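Notes from the folding line at Workano, month five. Thread, mostly for people who run finishing rooms and have been asked what automation does to a shift.

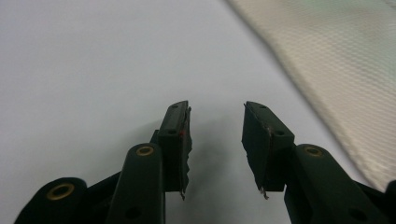
Background: we finish flat goods for hotels. Towels, bath mats, some table linen. Until last fall every piece was folded by hand at six stations. Two of those stations are now Cluken cells. The other four are unchanged.

Rate first. A cell does 647 towels a shift. An experienced folder does 886. The purchase case assumed the cell would match her by March. It did not, and the target has been rewritten.

Where the cell wins is the last two hours. Its rate is flat. Human rate drops after the second break, and wrist complaints used to cluster there. Stanisława Pawlak moved the heavy bath mats to the cells for that reason alone.

Job changes. Nobody was let go. Two folders became cell tenders. The posting said "monitoring." In practice it is clearing double picks, squaring the infeed stack, and deciding when a piece is too far out of shape to retry.

Tenders got a pay step in January. Folders did not. That caused more argument on the floor than the machines did — Krystyna Kaczorowski has raised it at every shift meeting, and I think she is right.

Maintenance. Fingertip pads are a consumable. Terry cloth is abrasive and the pads fray from the lower end up. We budgeted one change a month. Real interval is about 15 shifts.

A frayed pad does not stop the cell. It sheds fiber and drops corners, and the controller logs a dropped corner as a fabric fault. We chased the wrong cause for three weeks until Marcus Hutchins started writing pad age next to the fault count.

Pad checks now belong to the tender, at start of shift, with authority to swap without calling maintenance. Smallest change we made, best received.

Still open: training. New hires who start on a cell never learn to fold at rate, so they can't cover a hand station when someone is out. Ksawery Nowicki wants everyone on hand stations for the first eight weeks. Scheduling says no. Will post when that is settled.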